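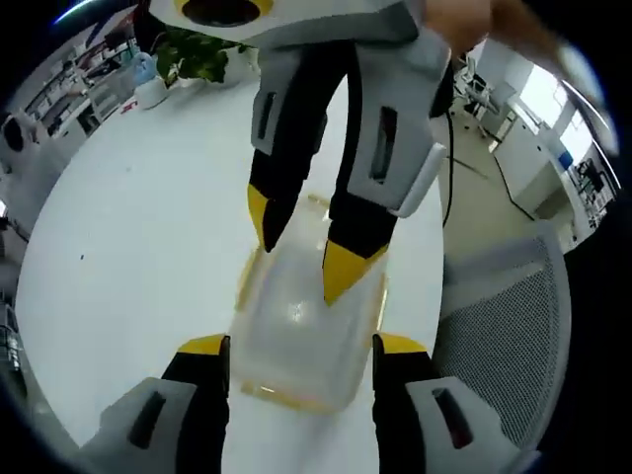 Teaching the arms to handle tubs: what it's changed for us

benchrat_uston
Posting because people asked in the April thread. I'm at the Uston site, on the sample handling side, and we've gone from moving every tub ourselves to teaching grippers to do it. You hold the gripper, you pick up the clear container, you set it down, and the arms learn from that. Then you do it again. 80 times before lunch is a good morning for me.

I love it! I've been moving tubs for 9 years and this is the first time anyone has wanted to know how I do it. Clear plastic is a pain, by the way. Watkins (that's our name for the setup, long story) handles solid colors fine and then goes vague on see-through walls.

Lurkik
Great post. How are your wrists, though? We tried this at Duvcombe and the first couple of weeks were rough. You hold your arm up at an odd angle for ages.

benchrat_uston
Sore at first, yes. We swap over every 2 hours now and it's much better. Get a chair that goes low enough too.

tapeandlabels
I'll be the grump. You're teaching the thing that replaces you and calling it a good morning. When the tubs are done, what do they need you for?

benchrat_uston
Fair question and I did ask it before I said yes. So far 2 of us have moved over to checking runs and fixing bad ones, same pay, and I'd take that over stacking any day. I can't promise what next year looks like.

tapeandlabels
Same pay for a more skilled job is the bit I'd be pushing on.

Lurkik
Agree with tapeandlabels there. Get the new job title in writing. Ours took months and we only got it by asking over and over. Still wouldn't go back, the evening shift is so much calmer now.

nightshift_mo
Does it matter who does the teaching? I'm left-handed and my lead says to let the others do it.

benchrat_uston
No way, get in there! We have a lefty and Watkins got better at the far side of the table once her runs went in. Tell your lead to try you for one morning.

nightshift_mo
Asking tonight. Will report back on the clear tubs as well, ours slide all over the place.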